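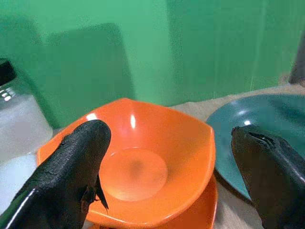 The orange bowl, on its matching plate.

Filed under: Club News > Kitchen & Supplies

Print this page | E-mail this page

Minutes, Zullthorpe Supper Club, Oct 19, 2019

Hazem El Idrissi taking notes again, so blame me for the spelling. We got going a little late (parking at Kavcombe Hall was a mess) and 12 of us made it, which is pretty good for fall!

Last minutes: approved, with one fix. I wrote that the soup night was in the big room and it was in the small one.

Dishes. This took up most of the evening. The question was whether we buy more of the orange plastic bowls and plates or switch to plain white. I love the orange ones, and I said so more than once. They're shiny and cheerful, the flat-sided shape is easy to hold when you're going back for seconds, and a bowl sitting on its own plate saves the tablecloth from drips. The other side said orange makes every soup look like tomato, and I had to give them that one. There was also a long detour about whether angled bowls stack as well as round ones. We voted and orange won by three! We'll order 33 more sets from Grosorer and spend no more than $300, shipping included. If they're out of that shade we wait for it, and no mixing in the red.

Shelves. The lower cupboard by the sink is for bowls and plates only from now on. Baking pans go up top. Please stop putting the pans back where the bowls go (I've done it too).

Peltonen stove. The back left burner is still slow to light. I'll call the repair line and report back.

February supper. Chili or lentil soup, and we couldn't settle it, so bring your recipe next time and we'll pick. Somebody asked about cornbread and got a very loud yes.

Still open: new dish towels, the squeaky cart, and who has the big ladle. If it's at your house, just drop it off at the hall.

We washed up, stacked the chairs and went home.

H. El Idrissi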